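Cerketti Fingertip Kit, wrist-view sample set
Data card, maintained by Natália Urban

What you get

Clodasico sells the Cerketti as a drop-in replacement for stock two-finger gripper tips. We bought a set, bolted it on, and recorded it handling tennis balls and their packaging on a polished counter. The sales sheet promises grip on "everyday objects." Tennis balls are everyday objects if you play tennis.

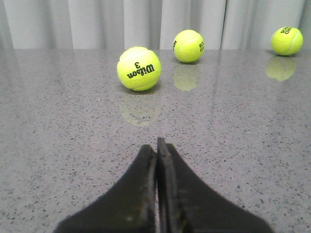
Contents

The set holds 300 episodes at 8 frames per second, wrist views only. Each episode has a folder with frames, joint states and a one-line task note. The notes were typed by hand and spell "gripper" in two ways. Search for both.

Known trouble

The counter is glossy, so each ball comes with a free reflection. Our first detector was very fond of the reflections. Mask them or train with them, but decide early.

Clear plastic is the other sore spot. 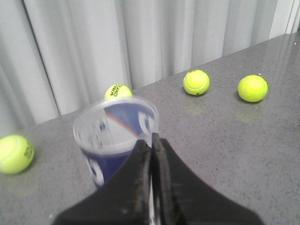
Depth estimates on it are poor enough that we left them out of the release, and the Grerkham baseline scores should be read with that in mind. Printed labels help a little. Pale curtains behind the counter help with the balls and do nothing for anything see-through.

The pads grip felt well and pick up lint just as well. Clodasico suggests wiping them every 600 cycles — we'd do it sooner.
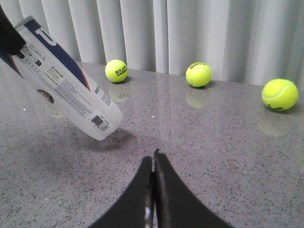 Ball can held at its top end, tilted over the counter.

Should you buy the kit?

For soft, round things, yes. Fitting takes 6 screws and some patience, and the supplied hex key is best thought of as packing material. If you already own the Mikuš tips and they work, keep them.

Changes

December: fixed swapped left and right labels in the joint files. Sorry about that.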